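Clarkitz Help > Robot software > Perception and planning

Is wrist-camera pose estimation worth trusting for placing a hard drive, or am I paying for a confidence number?

shemweta
Asked in February, edited since

We have an arm with a parallel-type gripper that is supposed to take a 3.5-inch hard drive out of a desktop PC, stand it in a gray plastic fixture on the table, and later pick it up from there again. RAM is the next job. The motion side runs on the Lallmont planner and the object poses come from Millach, which is sold as "no calibration targets, no teaching, works on reflective parts." I was doubtful about that last bit when we bought it and I'm more doubtful now.

There are two cameras in the loop that matter here: a fixed one looking at the table and a small one at the wrist. The fixed one gives a coarse pose, the arm goes to a pre-grasp point, then the wrist camera is meant to refine it. In practice the refined pose is often worse than the coarse one, and it comes back with a high confidence either way. The vendor's reply so far has been to collect more images and retrain. I've heard that before about other products, and it always seems to be my time doing the collecting.

What gets me is that the fixed view looks like it ought to be plenty. PC on its side with the cover off, fixture to the left of it, drive standing up.

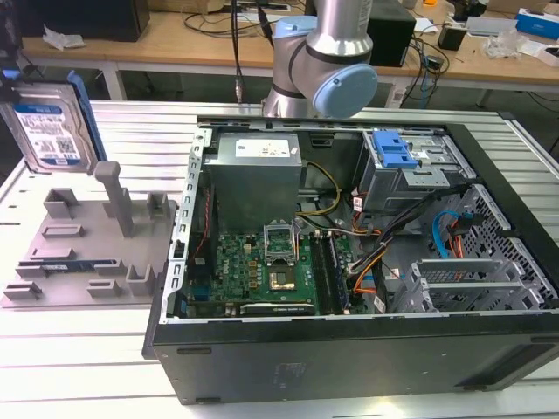 What I have tried

Retraining with our own images. Six weeks of on-and-off capture. The validation score went up nicely. The grasps did not get better in any way I would defend in front of my boss.

Turning up the confidence threshold. This throws away good poses and bad poses at the same rate as far as I can tell, which makes me wonder what the number is measuring.

Averaging the pose over several frames at the pre-grasp point. It gets steadier, but steady and wrong. The error has a preferred direction and it's mostly along the length of the table slats.

Switching the planner's smoothing off. No change to the final error, and the motion got uglier. I put it back.

Swapping the vendor mesh of the fixture for one I measured with calipers. Small improvement, might be wishful thinking.

Over the last batch I logged 19 bad approaches. In nearly all of them the planned path was carried out exactly as planned, so I'm not blaming the controller. The goal was just in the wrong place. Joint tracking error is tiny compared with the miss.

This kind of view is what the refinement step has to work with:

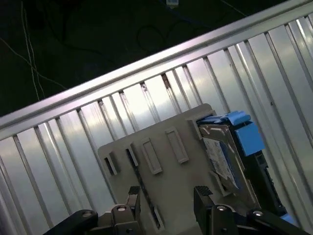
Wrist camera: drive standing in the fixture, fingers at the bottom, bright ribbed table behind.

The ribs are aluminum and they throw streaks. The fixture is beige-gray plastic, low contrast, with slots and ribs that look a lot like each other from an angle. I can see how a matcher could slide one feature over and be perfectly happy about it.

So, before I spend another month feeding this thing pictures: does anybody run wrist refinement on a part like this and get something out of it that they have measured, not just watched? And if the answer is "use a fiducial," fine, but then what did I buy?

toolflange_tom

You bought a pose estimator that works on matte parts on a matte table. Most of them do.

I would stop retraining for now. Your own description has the clue in it: the error runs along the slats. If the network were simply short of data I'd expect the errors to spread out in a blob. A preferred direction that lines up with a repeating background pattern says the refinement is locking on to the table, or is being pulled by it. Retraining on more images of the same part on the same table teaches it to do that with more conviction.

Checks I'd do, in this order:

Lay a sheet of dull dark cloth or card over the slats and run the same pick again, same poses, same lighting. Ten minutes of work. If the directional error goes away you have your answer, and it's a background problem.

Turn the fixture on the table, a good chunk of a right angle, and log again. If the error direction stays with the table, it's the table. If it turns with the fixture, it's the slots and ribs in the fixture confusing the matcher. If it stays with the wrist, then neither of those and you should look at your hand-eye calibration, which you haven't mentioned at all. "No calibration targets" in a brochure usually means someone calibrated it once at the factory with a target. The camera has since been shipped, bolted on and probably knocked.

Print the residual per feature, if Millach lets you. The single confidence number is close to useless. In the version I used it was a softmax output with a nicer label on it, and it said nothing about whether the pose was geometrically right. I would not gate a motion on it.

Mask the image before it goes in. You know from the coarse pose more or less where the drive is. Crop to that plus a margin and blank the rest. I'm surprised this isn't the default. Maybe it is now, our license ran out.

On the larger point, no, I've never seen wrist refinement beat a decent fixture for a part that always sits in the same slot. The fixture is bolted or it isn't. If it is, teach the place pose once, check it each morning, and use the vision for the PC end of the job where the part really does move about.

shemweta
(replying to the above)

The hand-eye thing stings a bit because you're right, I took their word for it. I'll do the cloth test first since I can do it without asking anyone.

The fixture is not bolted. It sits on the slats. I was told the vision would take care of that.

One more view, since you mention knocks. The wrist camera is looking up at the gray holder here and the fingertip is against the underside of it. The planner treats the holder as a collision object, inflated, so as far as Lallmont is concerned that clearance exists. It has no idea.
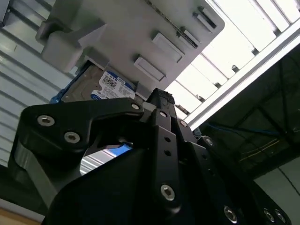 Fingertip against the gray holder, drive label readable at left (1.0TB).

Is contact like that something I should be catching in software? We have joint torque readings and nothing at the fingers.

slats_and_dogs

Lots of people use vision for this and it works great, you probably need better lights. Try a ring light. Also update the firmware.

millimeter_monday

I don't agree with the ring light. A ring light around the lens is about the worst thing you can point at polished aluminum, because you get the ring back as a reflection and the reflection travels with the camera. If you change the lighting at all, put something big and diffuse off to one side and block the overhead panel that shows at the top right of your last view. Crossed polarizers can help as well if you've got light to spare, though less on bare metal than the catalogs suggest. Don't spend money on them before the cloth test.

On the contact question, yes, catch it, but be careful what you believe about it. Planners like Lallmont check the model of the world against the model of the robot. If the fixture is in the wrong spot in the model, the check passes and the result means very little. Inflating the collision object hides the problem until the pose error gets bigger than the padding, and then you touch. People see "collision free" in the log and go looking for a bug in the controller. I did that for longer than I'd like to say.

How I'd lay it out:

Split the last bit of the approach from the rest. Let the planner do free space up to a standoff point. From there run a slow straight line move along the approach axis with a torque limit, and stop on anything unexpected. Joint torques are noisy, but at a slow constant speed you can subtract a baseline recorded on the same move with nothing there. You won't feel a brush. You should feel a fingertip leaning on a block of plastic, if it's leaning with any weight.

When it stops, treat the stop as a measurement. You know where the fingertip is from the kinematics, a lot better than you know where the holder is from the picture. Compare that with where the model says the surface should be. A couple of deliberate touches on two faces that aren't parallel gives you the offset in the plane of the table, more or less. That is old, slow and boring and I trust it more than anything that comes with a confidence score. It does assume the touch doesn't shove the fixture, so hold it down while you try.

Keep the collision padding honest. Pick it from your measured error spread, and if that makes the grasp impossible to plan, then the planner has told you something true for once. Shrinking the padding until a plan appears is how you end up with a fingertip where it shouldn't be.

Check the tool model too. Grip pads get added and the mesh doesn't get updated. If the pads stick out past the finger in real life and don't in the URDF, your fingertip is early every single time, by the same amount, in the same direction relative to the wrist. That would show up in your log as a bias you could mistake for a camera offset. Measure from the flange to the very end of the pad and compare.

I'd also go back through the bad approaches you logged and plot them three ways, in the table frame, the fixture frame and the wrist frame. Whichever plot has the tightest cluster is where the fault lives. It needs no new data, and the vendor can't answer it with "collect more images."

I disagree with the first answer in one place. I wouldn't give up on wrist refinement entirely. It has earned its keep for me on the pick out of the chassis, where cables get in the way and the coarse camera is looking past half a mess. I only kept it after running it against touch-off poses, same part, refinement on and off. The gain was real and much smaller than advertised. If you can't show a gain against something you've physically measured, turn it off.

shemweta

Cloth over the slats tonight, same poses. The directional error dropped a lot but did not go away. What's left is small, steady, and in the wrist frame it makes a tight little cluster, so I'm now looking at the pads and the hand-eye calibration together and can't tell them apart yet. The pads do stick out further than the mesh says.

Vendor has been asked for per-feature residuals. They wanted to know whether I'd tried collecting more images.

The fixture gets clamped before I run anything else.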